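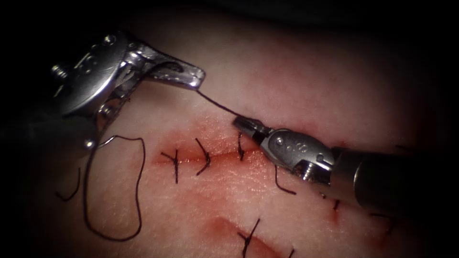
全文约 1550 字 · 阅读约 5 分钟

Raltside 的缝合评测包我用了一个多月,套餐名叫 Dralo,里面有三样东西:一组仿组织垫、一套任务脚本、一份远程的数据审阅服务。报价 670 英镑,垫子用完另购。机械臂不在套餐里,得自己有双臂腹腔镜类的平台。我们实验室有,所以只谈套餐本身。

先说垫子。浅色,表面略带光泽,切口周围有红色晕染。同一块垫上可以布置几条不同走向的切口,横的、竖的、斜的都行,缝完一条接着做下一条,不必拆下来重新固定。对自动化缝合来说,切口走向比材料手感重要得多:横向切口跑通的进针角度,换到斜向多半要重新标定手腕姿态。以前用的 Carbone 垫只有平行直切口,算法在上面得分很好看,换个方向就露馅。

材料的回弹偏软。收线时张力给大了,切口边缘会被拉皱,线结两侧鼓起来。脚本里默认的张力上限对这种材料偏高,我调低了两档,之后边缘对合正常。这个参数在 config 的第二层,手册没写,是发邮件问出来的。回信的 Annag Moffat 直接附了参数表,建议手册下一版收进去。

再说任务脚本。脚本把一次间断缝合拆成 10 个阶段,从夹针、进针、出针、换手一直到剪线。每个阶段有独立的起止条件,失败后可以从该阶段重来。这个设计我认可。夹针和换手是最容易出问题的两处,分开计时之后,瓶颈在哪里一目了然。

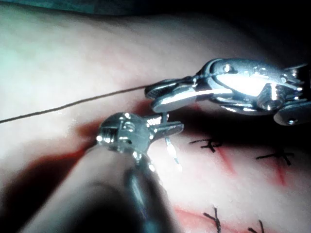 换手阶段的判定依据是双侧夹爪的开合角度加末端间距,不看图像。好处是快,坏处是针在钳口里转了角度它不知道。弯针夹持后偏转十几度,脚本照样判通过,到下一次进针才报错,报错信息又指向进针阶段。排查了两个晚上。后来在换手后面自己加了一步视觉校验,用腕部相机估一次针的平面,偏差超过阈值就退回重夹。代价是每针多几秒,可以接受。

线的处理比针麻烦。线没有刚性,松弛段落在垫面上,形状每次都不同。脚本对松线的策略是固定行程拉紧:夹住之后沿预设方向走一段。线长的时候行程不够,线短的时候会过拉。Sileo 那套开源工具在这里做得更细,它先估剩余线长再定行程,但对应的硬件接口太老,我没能在现有平台上编译成功。

下面是我这边的测试记录。条件:光照固定,四个机位同步录制,同一批次垫子,默认脚本加上面提到的两处修改。共跑 83 针,57 针一次完成,其余至少有一个阶段重试过。重试集中在换手和打结,剪线没有出过问题。操作台由 Angus Lennox 值守,只负责换垫和急停,不干预动作。

单独说打结。脚本用的是器械打结,一侧绕线,另一侧夹尾线穿过。绕线圈的半径是常数,深色器械杆和黑线在暗区里对比度很低,视觉跟踪到边缘就会丢。把工作区往光斑中间挪一点,丢跟踪的次数明显减少。用的人要注意,这种仿组织垫边缘受光不足,布切口的时候别图多,靠边的一列数据质量会差一截。

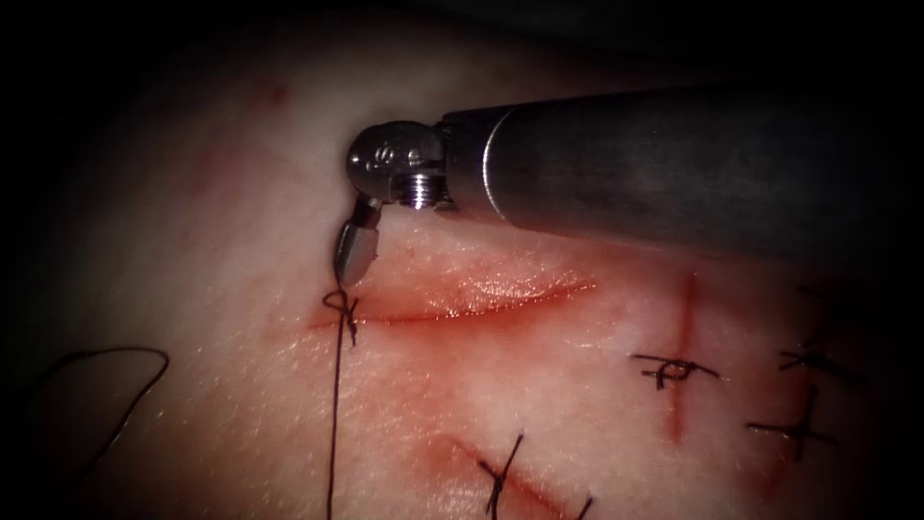

数据审阅服务

套餐里包含两次远程审阅。上传录像和关节日志,对方返回逐阶段标注和一份文字意见。我的第一份由 Iona Moncrieff 做,意见具体:指出左手器械在收线时手腕俯仰接近关节限位,建议整体旋转端口布局。照做之后,限位报警没有再出现。

第二份换了人,标注粒度粗了很多,文字意见有一半是手册原文。同样的价格,两次质量差距太大。给客服的 Davina Lennox 写了信,对方答应补做一次,目前还没收到。

上传工具本身也要提一句。单个压缩包超过限制会静默失败,界面显示完成,服务器端没有文件。分卷之后正常。日志时间戳必须是 UTC,用本地时间会整体错位,标注结果与画面对不上。

机位方面,手册要求至少一个固定机位加一个腕部机位。固定机位看整体布局和线的走向,腕部机位看针和钳口。两者缺一个,审阅方会退件。腕部机位离垫面近,金属件反光强,曝光要压下来,自动曝光务必关掉。
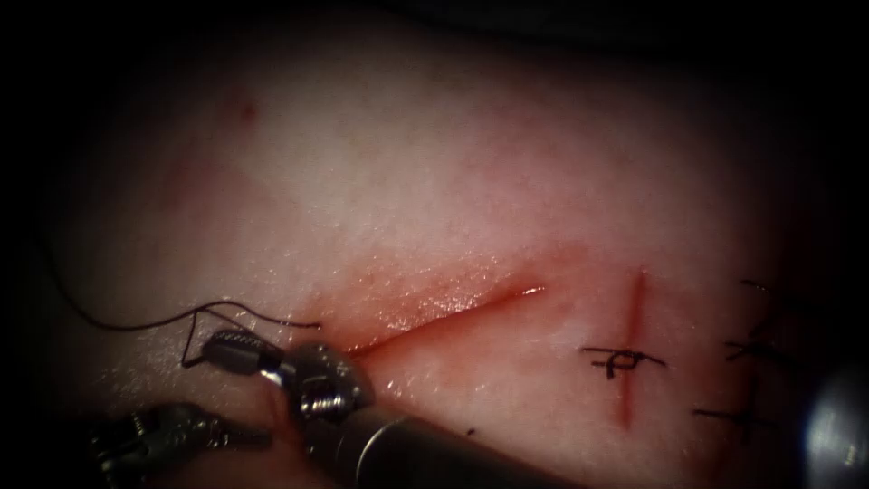 价格与结论

670 英镑买到的东西,垫子值一半以上。脚本的阶段划分合理,判定逻辑偏简单,需要自己补视觉校验和线长估计,有一定开发量。审阅服务看运气。

已经有双臂平台、正在做切口走向泛化的组,可以买。只想要一个开箱就能跑分的基准,这套不合适,两处默认参数不改,成绩不能反映算法水平。Raltside 说 7 月更新脚本,换手判定会加入图像输入,到时候我用同样的条件重跑一遍,原始日志放在同一个目录下。

补充一个小问题:垫子背面的定位孔和我们的夹具差了不到一毫米,垫片解决。

2020年5月24日,Ita Breathnach

© 2020 Ita Breathnach · 转载请注明出处 · 联系作者 · 返回顶部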